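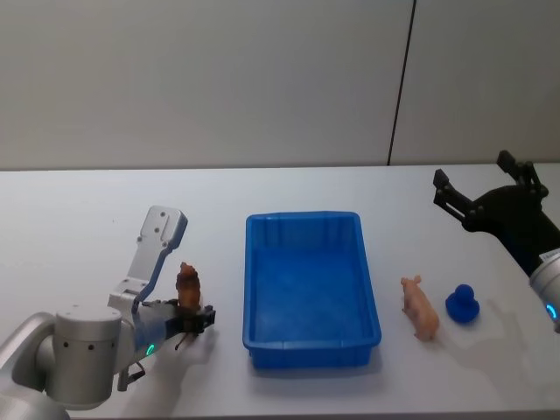 Bathroom drain smells, but only in the morning. Where do I look next?

Posted by Ilari Suominen in Home & Repairs > Plumbing

We moved into a house in Sturkthorpe in January. It came with two bathrooms, a furnace with opinions, and a smell. The smell lives in the upstairs bathroom and keeps office hours. At 6:30 a.m. it's strong enough to wake a person up without coffee. By lunch it's gone. I have never once smelled it in the evening, so naturally every guest we've had over for dinner thinks I'm making it up.

It's a rotten egg kind of smell, with a little bit of swamp. What I've done so far:

Poured boiling water down the sink. Smelled like a warm swamp for an hour, then back to normal.

Baking soda and vinegar, because the internet said so. Very exciting foam. No change.

Took the pop-up stopper out of the sink and cleaned off what was living on it. I won't describe it, but it had hair and I think it had been there longer than the previous owners.

Bought a bottle of Tanoli enzyme cleaner and used the whole thing over a week, following the label. The sink drains faster now, so I guess that's something.

The toilet doesn't rock and there's no water around the base. The tub gets used every night by the kids. There's also a shower stall in the corner that we don't use, since the door sticks and the tub is right there.

One plumber has offered to come run a camera down the line for $175, plus whatever he finds. I would rather not pay $175 for a movie about my pipes if the fix is something dumb. Where should I look before I call him back?

Heiðrún Bundgaard

You wrote five paragraphs about the sink and one sentence about a shower nobody uses. It's the shower.

Every drain has a trap, a bend in the pipe that holds water, and the water is what keeps sewer gas in the sewer. Don't run a fixture for a month or two and the water evaporates. A shower trap in a heated house in winter goes dry faster than you'd think. Then you've got an open pipe to the sewer in the corner of your bathroom, with a nice chrome grate on it.

The timing fits too. I'm guessing you close the bathroom door at night and the fan is off. Gas collects for eight hours and you walk into it at 6:30. Then people go in and out all morning, somebody runs the fan, and it clears.

So:

Fight the door open and run the shower for a minute or two. Keep the window open while you do it.

Shut the bathroom door that night like you usually do and see what greets you.

If the smell is gone, pour a quart of water down there every couple of weeks. If you really never plan to use it, add a few spoonfuls of mineral oil after the water. It floats on top and slows the evaporation way down. Don't use cooking oil, it goes rancid and you'll be back here with a new thread.

If it comes back within a day or two, the trap is losing water some other way. Either it's leaking, in which case check the ceiling underneath for stains, or it's being siphoned out when something else drains. Fill the tub, let it all go at once, and listen at the shower. Gurgling means a venting problem, and at that point the $175 starts to look fair.

Fixing the door is a separate question, but I'd look at the hinge screws.

Aleksi Kiiskinen

probably a dead animal in the wall. we had that in our place in Dotberg. ended up costing us $1,084 with the drywall and the paint and it was one mouse

Aarne Sjöberg

Agree with Heiðrún on the shower, try that first, it's free. And a dead mouse doesn't take afternoons off.

If the shower turns out to be innocent, check whether it's the hot water. Fill a glass from the hot tap and another from the cold first thing in the morning, carry them both out of the bathroom and sniff. If only the hot one smells like eggs, it's the water heater, usually the anode rod reacting with bacteria in the tank. Water sitting all night makes it worse, so it's a morning smell too. A different kind of rod ran me $50 at the hardware store. Getting the old one out took most of a Saturday's worth of swearing and a breaker bar I had to borrow.

Also look at the overflow hole in the sink, the little slot near the rim. Cleaner poured down the drain never touches it. Bottle brush, dish soap, hot water. You'll be disgusted either way.

Ilari Suominen (original poster)

Got the shower door open with my shoulder. Ran the water, closed up for the night, and this morning the bathroom smelled like a bathroom. My wife would like it noted that she asked about that shower the week we moved in.

Will do the tub test this weekend and report back if anything gurgles. The overflow hole was everything Aarne promised.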